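Clalau presenta un método de agarre bimanual para objetos blandos en envases deformables

Grindulen, noviembre. El grupo de manipulación de Clalau ha publicado los resultados de Bikovico, un método de aprendizaje por imitación que combina una vista general con vistas de muñeca para operar dentro de bolsas de papel.

La política se entrenó con 2,119 demostraciones teleoperadas y se evaluó en 501 ensayos, de los cuales 412 terminaron con éxito. El entrenamiento requirió casi 60 horas de cómputo.

«La dificultad está en la oclusión: la pared de la bolsa cambia de forma con cada contacto», señala Su-bin Seol, autora principal. Firman también el trabajo Chang-ho Seo y Tanko Sani.

Contacto para prensa: Bo-ram Noh, Clalau.

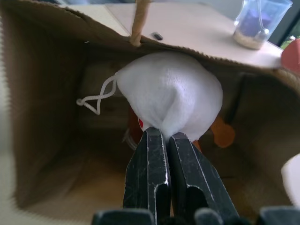
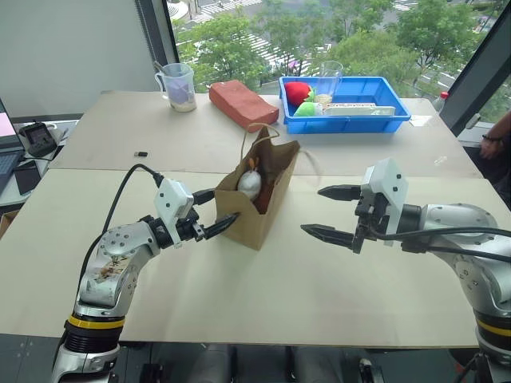

Peluche blanco y bolsa de papel kraft sobre la mesa de trabajo, en vista de muñeca (primera imagen) y en vista general con los dos brazos (segunda).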